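**Chore robots** are machines meant to take over small, boring jobs that people do by hand, at home or on a shop floor. I keep this entry up for our wiki and I try to update it whenever I learn something, so please forgive the bits that sound like me talking. Last big edit: 23 March 2019.

## What counts as a chore

I use the word pretty loosely. Putting boxes into a tray is a chore, and so is emptying a bin, wiping a counter or folding a shirt. Welding a car door isn't (to me, anyway), as the door shows up in the same spot every time and the machine can more or less work with its eyes shut. A chore is messy. The box is turned a little, the tray has been bumped, and somebody left a mug in the way!

## Can they do it yet?

Sort of – and it depends a lot on who you ask. Picking up one stiff, boxy thing and setting it down in a tray is in decent shape. The Doturley trial, which I followed all through January, ran 1000 pick-and-place tries with small packages, and 700 of them went fine without a person stepping in. I was thrilled with that until I did the same job myself over a lunch break and didn't drop one.

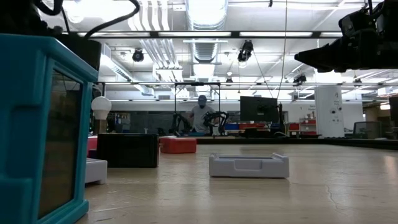
The misses are the part I find most interesting. Of the ones that failed, 248 came down to grip: the fingers closed a bit too high, or at an angle, and the box slid out or tipped over. Most of the rest were bad guesses about where the edge of the tray was. A rim that you or I would feel with a knuckle and slide past is a real wall to an arm that can't feel much of anything.

Soft stuff is a lot worse. Towels, bread bags, a loose power cord – they change shape as soon as you touch them, and the plan the machine made a second ago is no good anymore. MacPherson (the small laundry firm, not the suspension part) gave up on sock pairing and went back to having the arm push baskets along, which it does very nicely.

## Speed

Slow! The Gotix arm needs up to 320 seconds to clear a small table, and that's with hard items only. I've seen faster demo videos and I always look for the little "4x" in the corner.

## At home versus at work

Shops have it easier. You can bolt the table down, keep the lights the same all day and always buy the same bins. My kitchen offers none of that. Drunum did try a home version that rolled up to the sink, and the people testing it liked it well enough, but they spent a good part of each evening tidying up so that it could get through the door.

## Open questions

- Does a better sense of touch help more than better cameras? I lean toward touch.
- How many tries does a machine need before it can handle a box it hasn't seen?
- Who resets the table between runs? For now a person does, and I'd count that as a chore too.

See also: grippers, bin picking, dishwashers (still my favorite robot, if you'll let me call it one).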